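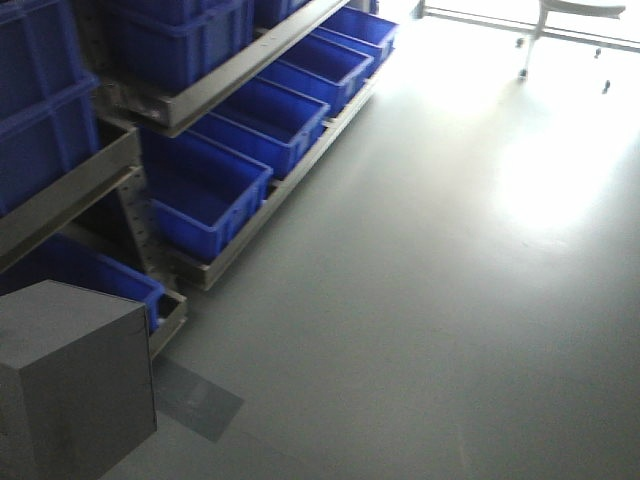 Yakubu Abubakar

Search this site Go

Personal Finance, wk 5 – emergency savings and where to keep them

Read before class. Bring a calculator, phone is fine.

Start with the monthly number. Rent, food, utilities, gas, insurance, minimum payments on any debt. Leave out eating out, streaming, gifts. Most of you will guess too low the first time – check against a real bank statement.

Multiply by three if your income is steady, six if it isnt. Seasonal work, tips, self-employed: use six.

Where it goes:
- Savings account, separate from checking. Look at the rate and at the minimum balance.
- Money market account. Sometimes pays more, sometimes limits withdrawals. Read the fee sheet.
- CDs. Only for the part you wont need soon. Early withdrawal usually costs you some interest.
- NOT stocks. See wk 8.

Worked case, Kuvance household. Fixed costs already paid out of checking. They put away $58 every paycheck, paid every two weeks, so 26 times a year. 58 x 26 = $1,508. One car repair in October, $203. Left at year end: $1,305, before intrest. Redo it with $28 a paycheck. Do they still cover the repair? How much is left?

Automatic transfer – set it for the morning after payday. Bello Balogun's guest talk covered this, slides are in the course folder. He also went over splitting direct deposit, ask your payroll office for the form.

Debt first or savings first? Small cushion first, then the high-rate card, then back to the cushion. We'll argue about it in class.

Due next time: your own monthly number, one page, plus rates from 2 banks or credit unions. Write down the date you looked, rates move.

Filed under: Course Notes, Saving, Budgeting

Related
Wk 4 – Reading a pay stub
Wk 6 – Credit reports and scores
Wk 8 – Stocks, bonds, funds
Budget worksheet (blank)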